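**Plates going gray and scratchy — glaze or cutlery?**

**marrowfat**

I bought a set of stoneware from the Fekenano outlet in Ulton in November. Cream color, matte finish, shallow rim. They looked great for a few weeks. Now the dinner plates have thin gray lines all over the middle, and they make an awful noise when you cut anything on them. The side plates and bowls are fine, but we don't use knives on those.

I have washed them by hand and in the dishwasher and neither one shifts the lines. My sister-in-law says they are scratches and the plates are done for. The store says it's normal and offered me 30 percent off another set, which I don't want if the same thing will happen again.

Is this the glaze wearing out or is it something I can clean off?

**tinpail**

Those are metal marks. A satin or matte glaze has a rough surface at a small scale, and it's harder than most stainless flatware. The knife leaves a little of itself on the plate. You are looking at a gray smear of steel sitting on top of the glaze. It is not damage to the plate in most cases.

Get a powdered cleanser with oxalic acid in it, make a paste, leave it two minutes, rub gently with a damp cloth and rinse well. Wear gloves. Try it on one plate first.

**oldcupboard**

I agree on metal marking but I wouldn't be so quick to say it isn't damage. I ran a small pottery for years and a matte glaze that marks that fast is often underfired or short on silica. It marks because it's soft, and then the acid in food gets at it too. Do the lemon test. Put a slice of lemon on the plate, leave it overnight and wash it off in the morning. If there's a pale or dull spot where the lemon was, the glaze is not a good food surface.

**marrowfat**

Thanks both. I don't have any cleanser in the house but I can do the lemon tonight. Does it matter which part of the plate?

**oldcupboard**

Put it in the middle where it's flat. Use a plate that hasn't seen much of a knife if you have one, so you can tell what the lemon did and what was there before.

**halfpint_ledger**

Before you go buying chemicals, look at the plate under plain light on a plain surface. Kitchen lights are terrible for this. Mine are yellow and I spent a month thinking my plates had stains that were only shadows from the lamp over the table.
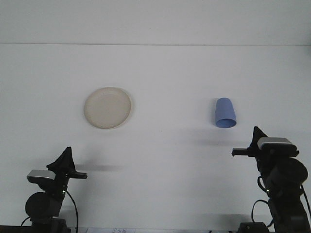

Speckle is the other thing that confuses people. A lot of stoneware has iron in the clay or a speckled stain added to the glaze, and it gets mistaken for dirt or wear. Lay the plate on something white, with nothing on it, the way the cream one sits in the photo, and you can make out faint speckles across the face. Those go all the way through the finish and no cleaner will take them off. A metal mark is a line. It has a direction and usually you can see that it follows how somebody cuts. If you're right-handed most of them will slant the same way. I checked the whole stack I had from a Lacson open stock sale and every worn plate was like that.

**tinpail**

Good point on the direction. I'd add the fingernail test. Drag a nail across the line. If it catches, that's a scratch. If it slides over, it's metal.

**oldcupboard**

The fingernail test doesn't tell you much on a matte surface. The whole thing feels draggy to begin with. I've had students swear they could feel a scratch that came off with cleanser.

**tinpail**

It has worked for me.

**oldcupboard**

On glossy ware, sure.

**marrowfat**

Lemon test done. No spot that I can see, wet or dry. I used one of the side plates. So the glaze is okay?

**oldcupboard**

That's a good sign. It isn't proof of anything, a lab leach test is the only proof, but a glaze that's badly off will usually show something overnight. I would eat off it.

Now I'd go with tinpail's cleanser. Credit where due.

**beigeandproud**

I'm going to disagree with the whole thread and say don't buy matte plates for dinner. I've had three different sets and gave them all away. I went back to a glossy white diner plate and I have not thought about it since. Matte is for photographs. Fruit, bread, cookies, sure. The minute you put a pork chop on it you have a problem.

**halfpint_ledger**

I've had mine for years and use them daily. They need a cleaning twice a year. That's less trouble than my frying pan.

**beigeandproud**

You're cleaning the plates after you clean the plates. That's my complaint.

**gravyboat63**

There is a middle road. Bitoria makes a satin glaze that's smoother than a true matte. It marks some but it wipes off with baking soda. I use the beige ones. The color hides more than the cream does, in my opinion, especially if there's gray in the speckle already. The marks sort of get lost in it. 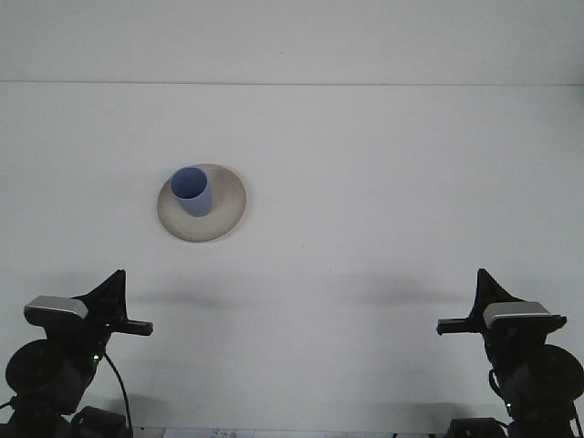 *Beige with a gray speckle, lighter along part of the rim.*

If marrowfat is replacing the set anyway, I'd look at something in that range before going back to cream.

**marrowfat**

I'm not sure I am replacing it. I paid 63 dollars for the set and I'd like to get some use out of it. But I'll keep the beige in mind. How do the darker ones do? I saw a charcoal one at the outlet.

**gravyboat63**

Dark matte is worse. The marks come up silver and you see every one of them. My daughter has the charcoal and it looks like somebody practiced skating on it.

**oldcupboard**

Agree. Dark matte plates also show grease and hard water. I stopped making them because of the returns.

**tinpail**

The other half of this is the flatware. Cheap stainless marks more than the better grades, and new knives with a rough serrated edge are the worst. If the marks started when you got new knives, that's your answer.

**marrowfat**

We did get new steak knives around the holidays. I hadn't put that together.

**tinpail**

There you go. Use the plain table knives on those plates and save the steak knives for a board or a different plate.

**beigeandproud**

So now they need separate knives for the plates. I rest my case.

**halfpint_ledger**

Nobody's making you buy them.

**lowshelf**

I only wanted to mention stacking because it hasn't come up. The bottom of a stoneware plate has an unglazed foot ring, and if it wasn't sanded down it will scratch the face of the plate under it every time you pull one from the stack. Those are real scratches, they're curved, and they won't come out. Turn one over and run your thumb on the ring. If it feels like sandpaper, rub it down with a wet diamond pad or fine wet sandpaper. Keep it wet so you're not breathing the dust. 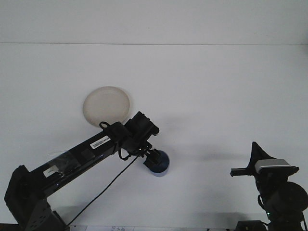
I put a sheet of felt between mine after doing the rings. You can buy round ones made for it, but I cut up a cheap blanket from the craft store and it does the same job. Paper towel works too until it tears. Coffee filters are popular and the big ones fit a side plate about right. Don't use the rubbery shelf liner. It sticks to a matte glaze in summer and leaves a waffle pattern that's harder to get off than the metal.

**oldcupboard**

Yes to all of that. Any potter should be smoothing the foot before it leaves the shop, but factory ware often skips it.

**gravyboat63**

The shelf liner thing happened to me. Took rubbing alcohol and a lot of patience.

**marrowfat**

Okay, update. Bought the cleanser and did one dinner plate after supper. I left the paste on for two minutes like tinpail said, rubbed it with a cloth and rinsed. All but a couple of the lines are gone. The ones that are left are curved and close to the edge of the flat part, so I guess those are from the stack. I turned one over and the ring is rough.

The noise when you cut is the same as before.

**tinpail**

The noise will stay. That's matte glaze. Some people can't stand it.

**beigeandproud**

I can't stand it.

**oldcupboard**

Glad the lines came off. Do a second pass on the ones near the edge before you decide they're scratches, but from the shape I think you have it right. And don't do this every week. The powder is a mild abrasive and over a few years you'll burnish the middle of the plate so it's shinier than the rest.

**halfpint_ledger**

Can confirm the shiny middle. I have two plates like that from before I knew better. They still hold food.

**marrowfat**

I'll do the rest of the dinner plates this weekend and sand the rings first so I'm not cleaning them twice. Is 400 grit fine enough?

**lowshelf**

400 is good. Start at 220 if it's very rough. Rinse them before they go back in the cupboard, the grit hangs on in the foot.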